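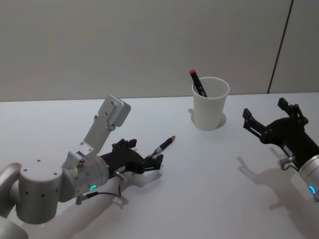

A black marker in a white paper cup, between two robot arms.

How does a jury work?

A jury is a group of ordinary people who listen to a court case and decide what the facts are. The judge is in charge of the law. The jury is in charge of deciding what happened.

Who can be on a jury?

In the United States, a juror in a federal court must be a citizen and at least 18 years old. Courts make lists of names, often from voter records and driver's license records. A computer picks names from the list at random, and those people get a letter called a summons. A summons is an order, so it can't be thrown away like junk mail.

Say a county called Jekau mails 2,000 letters in September. Many of those people will be excused. Some have moved away, some are ill, and some will be asked to come at a later date.

Picking the jury

Suppose 39 people come to the courtroom for one trial. The judge and the lawyers ask them questions. Do you know anyone in this case? Have you already made up your mind? This step is called voir dire (say "vwahr deer"). A person who can't be fair is sent home. The lawyers may also turn down a few people without giving a reason, but they may not do it because of a person's race or sex.

A federal criminal trial has 12 jurors. Extra jurors, called alternates, may sit with them in case someone gets sick.

During the trial

Jurors listen to witnesses and look at evidence — letters, photographs, maps, recordings. They may not look up the case online or talk about it at home. They must use only what they hear and see in court.

Reaching a verdict

When the lawyers have finished, the judge explains the law. The jurors then go to a private room and talk. This is called deliberating. They choose one juror, the foreperson, to lead the talk and speak for the group.

In a criminal trial, all the jurors must agree before they can say "guilty" or "not guilty." If they can't agree, it is a hung jury, and the case may be tried again with new jurors.

Words to know
Verdict — the jury's decision
Defendant — the person accused of a crime, or the person being sued
Oath — a serious promise to tell the truth or do a duty

Written by Dumisani Baloyi
15 December 2025

20 shares
3 comments

Juška: my mom got a summons but they sent her home before lunch

Even: Can a kid be a witness?

Dumisani Baloyi: Yes. The judge must be satisfied that the child understands what it means to tell the truth.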